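From the Bench: Getting the Two-Armed Cell Back in Shape

If you subscribed last month because of the piece on soldering fume filters, hello and welcome, this one is going to be very different! I spent most of the past two weeks on the Tadeo cell, the one with the two arms facing the pushed-together tables, and I promised several of you I'd write up how the overhaul went. So get a coffee, it's a long one.

Some background for the new folks. We call it Tadeo after the first project it worked on, and the name stuck to the cell long after the project wrapped up. Two arms, a parallel gripper on each, one work surface they share. Its job these days is tabletop handling: pick up a thing, put it down somewhere sensible, pass it across, do it again. The controller had 623 hours on it when I opened the maintenance page, and the last full going-over on record was at a number I'm too embarrassed to print. The arms still moved fine. What had gone soft was everything around the moving, meaning the calibration, the cable routing, the finger pads and the tables themselves.

The complaint that got me started was a simple one. The right gripper kept closing a hair off center on small parts, so one finger would touch first and push the part sideways before the other finger arrived. With a big soft item you'd never notice, it just squishes a bit and comes along. With a toy block you notice right away, because the block spins and then you're holding it by two corners.

My first guess was the fingers. I took both of them off the right gripper, cleaned the mounting faces, checked the screws and put everything back with a proper torque driver instead of my usual "that feels about right." One screw had backed out far enough that I could turn it with my fingernail. I was so sure I'd found it! I ran a set of closes and got the very same push to the left, maybe a touch smaller. So the loose screw was real and worth fixing, and it wasn't the problem.

Next came zeroing. For those who haven't done this on a gripper, you close it fully, tell the controller that's zero, open it fully, tell it that's the other end, and then you watch what it thinks is happening in between. I did it three times on each side. The left one was boringly good every time. The right one gave me a slightly different fully-open reading on each try, and the third time I finally looked at the cable instead of the screen.

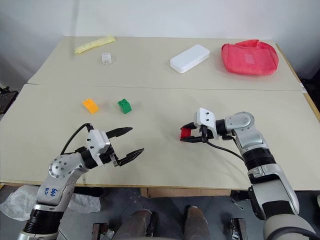 Cable routing is one of those jobs I put off forever, and I know perfectly well that half my strange readings over the years have come from it. When the wrist rolled past a certain point, the cable at the right gripper went tight and tugged on the connector. Not enough to drop the signal, just enough to lean on the housing while I was trying to take a reading. I gave it more slack, moved the tie point farther down the arm, and then rolled the wrist 90 degrees each way by hand with the power off, watching the cable the entire time. Then I did it again with the elbow bent, which is where I'd been caught last time (some of you may remember the Amis rig and the noise it made).

A word on slack, as I get asked every single time. Too little and you get what I had. Too much and the loop swings out and sweeps across the table when the arm comes in low, and it will find whatever is standing up and knock it over. What I do is bring the arm to the lowest, farthest pose it will ever use in normal work, set the loop so it's relaxed there, and then go to the most folded pose and see where the extra ends up. If the extra ends up between the fingers, start over. I started over twice.

With the cable sorted, the zeroing settled down and the readings matched from one try to the next. I was all set to declare victory and go home, and then I put the blocks out.

I like toy building blocks for this. They're cheap, they have flat sides and crisp edges, and the studs tell you at a glance how a block is oriented, so if it turns in the grip you see it immediately. I use different colors so that I can talk to myself about them ("red to the right, green stays put") without losing track. Behind them I leave a mixed bunch of other things, some soft, some stiff, because I want to be reminded that a setting that's lovely for a hard little block can be terrible for a floppy pouch.

The first runs after the cable fix went well on the near table and badly whenever I asked for a place close to the seam. The two tabletops looked level. I'd have sworn they were level! I laid a straightedge across the join and could slip a business card under one end of it. That kind of step is nothing for a person. For a gripper coming down with its fingertips just clear of the surface, it's the difference between sliding nicely around a part and scraping along the tabletop with one finger.

So, tables. I adjusted the feet on the far one until the straightedge sat flat in the places I could reach, and then I had to redo the table height in the software, which meant redoing the touch-off points, which meant most of a Tuesday. I use a Dierckx touch probe for that, bought secondhand, with a cracked lid on the case and a tip that's perfectly good. You pick your points, you bring the arm down slowly, it clicks, you save, you move on. It's dull and I put on a podcast. Please don't skip the corners, though. I did on the first pass and got a plane that tilted gently off toward the back of the far table, which I only discovered when the left arm stopped well short of the surface up there.

Once the touch-off was redone for both arms I checked them against each other, and this is the step I see left out most often with two-arm setups. Each arm can be beautifully calibrated to the table and still disagree with the other one about where a point is. You send both to the same spot, one after the other (one after the other! not together!), and compare. Mine disagreed by less than I'd feared. I corrected the right arm to match the left, on the theory that the left had been behaving itself all along.

A few smaller things I did while I was in there, in no special order. I wiped down the finger pads with alcohol and let them dry. I went around the round joints and checked every cover screw I could get a driver on. I left the blue marker writing on the left arm alone, as I've grown fond of it. I went through the saved poses and deleted the ones with names like "test2_new_real," and if you've never done this on your own cell, you should, it's like cleaning out a fridge. And I turned down the closing speed on the last little bit of travel, which I ought to have done ages ago. A slow last bit is kinder to the part and easier to watch.

Then the long check. My routine is 200 picks on each arm with the block set down by hand at a different angle now and then, so the gripper can't get lucky on one easy pose. I log whether the block turned in the grip, and that's all I log. Before the overhaul I had an old run of 333 picks saved, from back when the trouble was starting, and it was ugly reading, with turned blocks scattered all through it and getting thicker toward the end. The new run on the left arm was clean. On the right arm I had a handful of turned blocks, every one of them from the same corner of the near table, and I'm still chewing on that. Could be one touch-off point that's slightly off. Could be the arm sagging a tiny bit when it's stretched out that way. I'm going to redo the one point first, as it costs me ten minutes.

I sent an early draft of all this around to the Fendaris mailing list, where a bunch of us trade notes on small cells, and asked what people check that I don't.
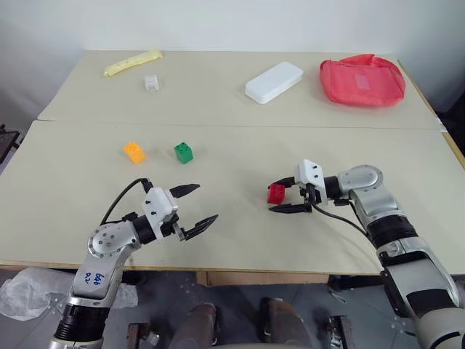

One reader wrote back that I had done the whole thing in the wrong order. Tables first, always, she said, then cables, then zeroing, and fingers at the very end, since anything you learn about the fingers on a crooked surface you'll have to learn again. She also wanted to know why I trust a straightedge across the seam when I could run the probe along both sides of it and read the step right off the numbers. It took her an afternoon on her own setup, she added, and she found a dip in the middle of a tabletop she'd been blaming on the arm for months.

She's right about the order, and I've rewritten my checklist. In my defense the fingers really did have a loose screw! But I'd have saved myself one complete round of zeroing if I'd begun at the floor and worked up. I'm going to try the probe along the seam this week, and I'll do the bad corner in the same session while everything's out.

A couple of you also asked about intervals. I don't have a scientific answer. From now on I'm doing cables and a quick zero check at the start of each month, and the tables whenever anyone has moved or leaned on them, or when a placement near the seam looks funny. The full touch-off I'll do twice a year. If you keep a different schedule and it works for you, write and tell me, and tell me what kind of tables you have too, as I'm beginning to think that matters more than the arms do.

Next month it's back to the bench power supply, and the blown fuse holder I keep promising to get to.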